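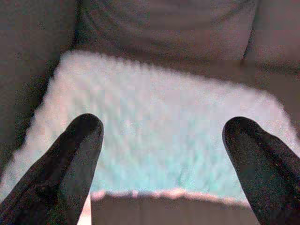

White cloth, soft seat: the thick kind does the most good.

Spring in the sitting room: one soft chair, one white cloth and a stool that goes everywhere

By Malou Vestergaard, for the Renmont Household Letter
Friday, April 29, 2022

Dear readers, I promised back in March that I would get to upholstery before the warm weather did, and I am only just keeping my word. Your letters have been piling up in the meantime (183 of them, bless you all, and a good half about armchairs!), so this week I've put the windows up, moved the lamp into the hall and given the whole item over to the sitting room, and in particular to the soft things in it that we sit on every day and hardly ever look at properly.

I'll begin with the cloth, as that is what most of you asked about. You want something thick and nubbly, terry or fleece or an old bath towel that has lost its looks but kept its loops. A thin dish cloth slides over the top of the fabric and leaves the dust where it found it, whereas a good shaggy one gets down into the weave. And please do use a white one if you have it. I used a navy towel on my mother's sofa when I was first married and she was finding blue fluff on it until Christmas. White has the other advantage of showing you what is coming off the chair, and once you've seen a gray streak appear on a clean towel you won't need me to nag you about doing the arms as well.

Go over everything dry first. Lay the cloth out flat across the seat, put your whole palm on it and draw it toward you, always the same direction, then shake it out of the window (or off the back step, if you have downstairs neighbors) and do it again. For the second round I mix 500 milliliters of lukewarm water with a very small squirt of dish soap, wring the cloth until my wrists complain, and work in long, overlapping strokes. Try it on the underside of a cushion first! Some fabrics mark if you so much as breathe on them, and the little label sewn under the seat will usually tell you if yours is one of those. If it says dry clean only, stop at the dry round and be content.

Then leave it alone. I know this is the hard part, particularly in a house where everybody has a favorite chair, but a seat cushion wants a whole afternoon with the window open and nobody on it. I drape a second towel over the seat while it rests, partly to soak up whatever is left and partly as a hint.

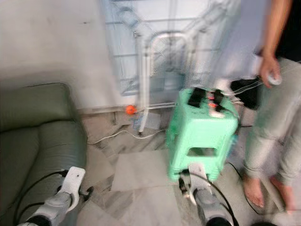
The mint-green stool off the floor, over by the armchair.

Now to the stool, which I have become quite silly about. It's molded plastic in that pale seafoam color you used to see in bathrooms, boxy, with a cutout to put your hand through, and I can't think of anything in the house that gets moved so often. In the morning it's by the door with somebody's shoes on it. At noon it's a side table. By evening it has drifted over to the green armchair and there's a stack of odds and ends on top, straps and clips and cables and whatever else came out of a pocket, and when it's time to do the floor you have to deal with the stool before you can deal with anything else.

My advice, for what it's worth, is to clear the top before you pick the thing up. I say this every year and every year I carry it across the room fully loaded and something rolls under the radiator. Once it is empty, turn it over and look at the feet. Plastic feet pick up grit, and grit on tile makes a noise I would not wish on anyone, quite apart from the scratches. A damp corner of the towel run around each foot takes care of it. While it's upside down you may as well wipe the inside too, where the dust collects in the corners, and the edge of the handle opening, which gets grubby from being grabbed with jammy fingers. Ours does, anyway.

Do the floor last, after the chair and after the stool, because everything you've brushed loose has gone down there to wait for you. I like to mop tile barefoot, for the simple pleasure of it in April, and also because bare feet find the sticky patches long before eyes do.

A word on color, if you'll put up with me a little longer. Ward Declercq wrote in from Lestport to ask whether a mint stool could possibly live next to a sage chair, as his sister had told him firmly that it couldn't. Ward, it can. Two greens that are nearly the same will squabble, I grant you, but a muted, olive sort of green on a big soft chair and a pale, milky one on a little hard stool are far enough apart to get along nicely. I'd keep everything else near them quiet - white, gray, a bit of plain wood - and let them be the two green things in the room. If your sister still isn't persuaded, put the stool on the other side of the sofa when she visits.

Mrs. P. on Serra Street asks how often one ought to do all this. I do the dry round every other week and the soapy one four times a year, and the whole business, chair and stool and floor, with one stop for coffee, had me finished before 11 on Tuesday. If you have a dog you'll want to do it more often, and you'll want more towels.

And to the several of you who asked what to do with the towels afterward: wash them by themselves, warm, with no fabric softener at all. Softener coats the loops and they stop picking anything up. Hang them outside if you can and give them a hard snap before you fold them so the pile stands up again.

Next time I'm hoping to get to curtains, including the long unlined ones from the Clamerov market that so many of you seem to have bought on the same weekend I did. If yours have shrunk, write and tell me by how much and what you washed them in. I'd be glad of the company.

Warmly,
Malou

Recent items
Jam jars, lids and the drawer they live in
What to plant in a Lestport window box
Letters: more on squeaky floorboards
The Clamerov market, stall by stall

Search the Letter
Type a word and press enter

We use cookies to remember your settings on this site. Accept | Manage choices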